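Woncombe Hall Users' Group
Minutes of the August meeting

I said I'd take the notes again as long as I was allowed to write them my own way, so if you want the dry version you'll have to ask somebody else next time! We got going a little after 7, in the small room, because the choir had the big one and they were already on the second verse of something loud.

Apologies: the quilters sent word they couldn't make it (county show). Everyone else was represented, and the Grerkside walking club came for the first time, so welcome to them. They brought lemon bars. They can come every time.

Minutes of the last meeting: read, and passed with one fix. I had written that the side gate gets locked at 9. It gets locked at 10. Sorry to anybody who rushed.

Matters arising

The window latch in the small room has been replaced. It's stiff, and you have to lift the window a little before you turn it. The lost property box was emptied at the end of July as agreed, and what was left went to the thrift store, except for a very nice green umbrella that I'm keeping behind the door in case its owner turns up.

The piano tuner is booked. We still don't have a price in writing and I'm to chase that.

Money

We have a bit over $1000 in the account, which is better than I expected after the boiler bill. The table tennis group has paid through the end of the year (thank you!). Two groups are behind and they know who they are, and I'm not putting it in the minutes this time. It was agreed to leave the hourly rate where it is and look at it again after Christmas. The Grerkside people asked if there was a cheaper rate for groups that only want the kitchen for half an hour after a walk, and we liked that idea but couldn't settle on a number, so it comes back next meeting.

The tables and what gets left on them

This took up most of the evening, so bear with me. It started with the long talk about the dark tables. We all love them, they look wonderful for a dinner, and they show every single fingerprint and ring. The book group says they spend the first ten minutes of every meeting wiping down after whoever was in before. The whoever-was-in-before contingent said they had wiped, thank you very much, and that the rings come from people setting cold drinks straight down on the shine. It got a little warm! I think both sides have a point.

Then we got to the drinks themselves. Half-finished bottles, bottles with no name on them, bottles that have rolled off and gone under the radiator. The yoga group counts as the worst offender, and since I'm in the yoga group I put my hand up to that. Somebody suggested no bottled water in the hall at all, and that went around the room twice. The walkers weren't keen, for obvious reasons, and the parents from the Saturday craft club weren't either. One side said a pitcher and glasses would be nicer anyway. The other side asked who was going to wash 40 glasses, and that pretty much finished it off.

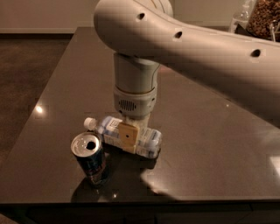 Water bottle on its side on one of the dark tables, cap still on.

So, no ban. What we did agree, and I'm writing it out in full so it can go up on the wall:

Bottles stand up or they go in your bag. Lying down they roll.
Caps on, please, even if you're only getting up for a minute.
Put your name or initials on the label if you're going to leave it anywhere.
Anything left after your session gets tipped down the kitchen sink and goes in the recycling. No appeals.
The last person out walks around all the tables, including the one by the stage that everybody forgets.

We also voted to buy coasters. I had looked at the cork ones in the Felletti catalog and passed the page around, and people were divided between the plain ones and the ones with a little rim. The rim won by 3 votes. There was a question about whether a water bottle even fits inside the rim and I didn't know, so I'm going to buy one and try it before we order the whole lot.

On polish, the feeling was that we've been using too much of it. The spray under the sink leaves a film and then the film gets smeary. A damp cloth and then a dry one is plenty for everyday, and the polish only comes out for parties and weddings. The cloths live on the hook inside the closet door. If you use the last clean one, take the dirty ones home and wash them. I've done it the last few times and my own kitchen towels now smell of lavender polish.

Recycling

Following on from that, the blue bin by the back door is too small for summer. We'll ask the town whether we can have a second one, and in the meantime please squash your bottles before they go in, then put the cap back on. There was a short side discussion about whether caps are allowed in the bin. The leaflet on the lid says yes. I went out and checked with a flashlight.

Bookings

The Zoëga String Players would like the big room for a concert in the fall. Everybody was in favor. They need the tables out of the way and stacked against the far wall, and they've offered to do the moving themselves if somebody shows them how the legs fold (there's a trick to it, and it bites). I said I'd meet them. The craft club will swap to the small room for that day and wants it noted that they're being very gracious about it.

The toddler group asked again about a rug. We have said yes to a rug at least twice now and still don't have a rug. They're going to go and pick one and send me the receipt.

Any other business

The clock in the hallway is slow again, by some 2 minutes this time. New battery.

Could whoever borrowed the big teapot please bring it back. The small one pours down your sleeve.

The walkers asked if muddy boots could be left in the porch, and yes, they can, on newspaper.

We finished at 8:40 and ate the rest of the lemon bars. Next meeting is at 7 in the small room, and I'll send the date around once the choir has told me theirs.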